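From: Natnael Weldu
To: feter-users list
Subject: Re: [feter-users] Arm stops with force fault when taking caddy from fixture

Hello Marta, hello all,

Thank you for your quick answer, and sorry that mine is slow. I wanted to repeat the test before I wrote something wrong to the whole list.

On the last evening Marta Tkachuk wrote:

> Hi Natnael,
> we had a similar fault on our Feter cell in September. In our case the
> approach height was taught with one batch of drive caddies and then the
> next batch was slightly thicker at the tab. The arm pushed down on the
> tab, the force limit tripped, and everybody blamed the gripper for a week.
> Can you say a bit more about your set-up? Where does the caddy lie when
> the fault comes, is the tab free on both sides, and what is your force
> limit set to? Also please check if the arm stops at once or if it
> continues a little. The second one would worry me much more.
> Marta

I try to answer in your order.

The cell is for putting drive caddies into a tower case and taking them out again. The caddy waits on a grey plastic fixture which is pressed against the slotted aluminium wall, and the case stands to the right of it. The arm should take the caddy from the fixture, lift, turn and go to the case. We had nearly 3000 cycles with this program before the first fault. After that we had 11 faults in one afternoon, and all of them were at the fixture. At the case we had none, so I do not suspect the insertion part of the program.

About the tab: the caddy lies horizontally, and its left end goes out past the fixture, so below the release tab on that side there is no support. I did not think about this before your message. If the finger comes up too near to that end, I believe it can tip the caddy instead of holding it. I add the view from the wrist camera so you can judge the distance yourself.
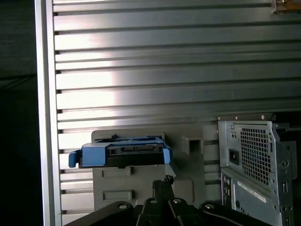
Wrist camera view at the fixture. Blue caddy on the grey block, case on the right, gripper finger at the bottom.

The light on the wall is also not good. On the left and in the centre the aluminium strips are almost white in the picture, and on the right they are much darker. Our vision step looks for the blue edge of the caddy, and Fadi Tannous, who wrote that step, thinks that a bright background can move the found edge by a few millimetres. I closed the blind and ran it again. The faults became fewer but they did not disappear, so I think the light is one part of the problem and the height is the other part.

The force limit is the default value from Forell. I have not changed it and I would not like to increase it only to make the message go away.

Now the point which worried you. Yes, in 3 of the 11 cases the arm continued to move for a short moment after the fault was shown on the screen. In one of them the caddy was pushed off the fixture and fell to the floor, and the plastic broke at one corner. My hand was not in the cell, but Yetunde Onuoha was standing near with a screwdriver because she wanted to tighten the case. After this we agreed that nobody reaches in while the drives are powered, also not during a pause of the program. Please do the same if you have the same controller. Before this we used the pause button for small corrections, and I am not proud of it.

I read the log of the Mellor controller. The fault is written first, and the stop command for the arm comes later, after the gripper has reported its position. If the gripper is blocked, it reports late, and so the arm waits. I think the stop should not depend on the gripper at all. Is this order something we can change in the configuration, or is it fixed in the firmware? Matvii Melnychuk wrote here some time ago that he had moved the gripper check to another task, but I could not find the details in the archive. Matvii, if you read this, could you send the file again?

The emergency stop button works correctly. I tested it 4 times with the arm moving slowly, and each time it stopped directly. Only the software stop has the delay.

Until I understand more, the cell is switched off at the main switch and has a paper on it. Next I will teach the pick point again, further to the right on the caddy, and run at low speed with an empty caddy. I will also ask Irnard, from whom we bought the fixture, if they have a longer block which supports the left end.

One question to everybody: does someone measure the time between the fault and the real standstill of the arm? I have only the log times, and I am not sure that they are exact enough for this.

With kind regards,
Natnael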